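The Fiddle in the Feed Sack

Okstead in February. Snow up to the mailbox, the road one lane wide, and Maj-Britt Nygård standing in the door of her shop in two sweaters yelling at me to get the case inside before the glue lets go.

She repairs fiddles. Mostly hardangers and old factory violins, the kind that came over in trunks and then sat behind a piano for a couple of generations. Some cellos, if you beg. No guitars. She did a mandolin once and still talks about it like a bad tooth.

I'd driven up with my grandfather's fiddle, which had spent a good part of its life in a feed sack. No label. Somebody had revarnished it with what Maj-Britt believes is floor finish. She held it up to the window, knocked on the back with a knuckle, sniffed the f-hole. Then she put it down and made coffee, and we didn't talk about it for an hour.

What we talked about was strings. She has opinions. The Honorato set that everybody in the old-time crowd switched to a few years back? Too bright, she says, on anything with a thin top. Fine on a dark fiddle. She keeps a drawer of them anyway because people ask. Her own fiddle wears a mismatched set, steel E from one maker, the rest gut-core from another, and she changes them when they break and not before.

"People change strings because they're bored," she said. "Practice instead. It's cheaper."

The shop is one room behind the house. Woodstove on the far wall, which you'd think would be murder on instruments, but she runs a kettle on it all day and checks the humidity like other people check their phones. 17 fiddles hanging on the wire the day I was there. I know the number because she makes every visitor sign a sheet with the count on it, after one went missing during the summer festival. It came back. A cousin had borrowed it.

Ebbe Björklund showed up before lunch. He plays for the dances at the Clitden hall and brings his fiddle in every winter with the same complaint, a buzz on the D string, and every winter it's something different. Two years ago a loose fine tuner. Last year an open seam on the lower bout, you could slide a business card in it. This time he was sure it was the bass bar. He'd been reading.

It was a button on his shirt cuff.

He took it well. Stayed for lunch, played us a couple of waltzes with his sleeves rolled up, and the buzz did not come back. He's got that heavy left foot the old dance players have, you feel it through the floor before you hear the tune. I asked where he learned it and he said from having no bass player.

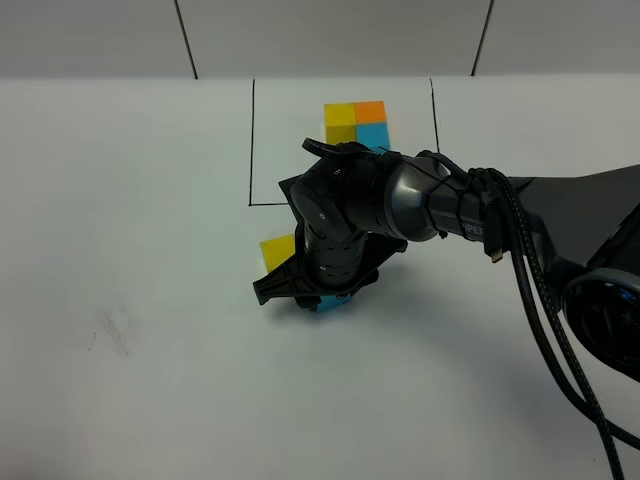
Back to the feed sack fiddle. After lunch she finally took the strings off and went in with a mirror and a little light. This part is slow. She hums. Every so often she writes something on a strip of masking tape and sticks it to the bench, and I couldn't read any of it.

The verdict, more or less: top is good spruce, carved by someone who knew how. Back is plain maple, one piece, nothing fancy. The neck had been reset at least once, badly, so the strings sat way too high over the end of the fingerboard. That explained why my grandfather only ever played in first position. Or maybe he only knew first position. We'll never settle that one.

The bass bar was carved out of the top, not glued in, which is the mark of a quick cheap fiddle from a certain time. I figured that was bad news. She shrugged. Plenty of them sound fine, she said, and plenty of expensive ones sound like a cat in a bucket. You can replace a carved bar. Should you? Depends if you like how it sounds now. Nobody could tell how this one sounded now since the soundpost was lying loose inside next to a dead wasp and a piece of oat.

So, money. For the neck, a new post, a new bridge, pegs that turn and stay put, she quoted me 700 dollars. The fiddle as it sat was worth maybe 200 to a dealer. She told me both numbers in the same breath and then went and fed the stove so I could think about it.

I thought about the Jovlow. That's the outfit I bought online last spring, a student fiddle in a nice blue case, and it's a perfectly good instrument. Stays in tune. Plays easy all the way up. I've had teachers tell me I don't need anything better for years, and their right. It just doesn't make me want to pick it up at night.

I told her to go ahead.

She was pleased, I think. Hard to tell. She wrote up the ticket in pencil and said 8 weeks, which Ebbe told me out in the yard means June. He also told me to ask her to leave the floor finish alone. A lot of people want it stripped and it never ends well, you lose color and wood along with it and end up with a fiddle that looks like a peeled potato. I went back in and asked. She looked at me like I'd asked her not to set it on fire.

Before I left she strung up one of the fiddles off the wire, a dark thing with a chipped scroll, and handed it over without saying what it was. I played the only tune I trust myself with in front of strangers. Low strings like a barn door, top end a little pinched. I loved it. Asked what she wanted for it.

Not for sale. Her mother's. She lets people try it while they wait on thier own, so they have something to think about on the drive home — and it's a long drive, over the ridge and down past Clitden, with the plow ahead of you the whole way and no passing.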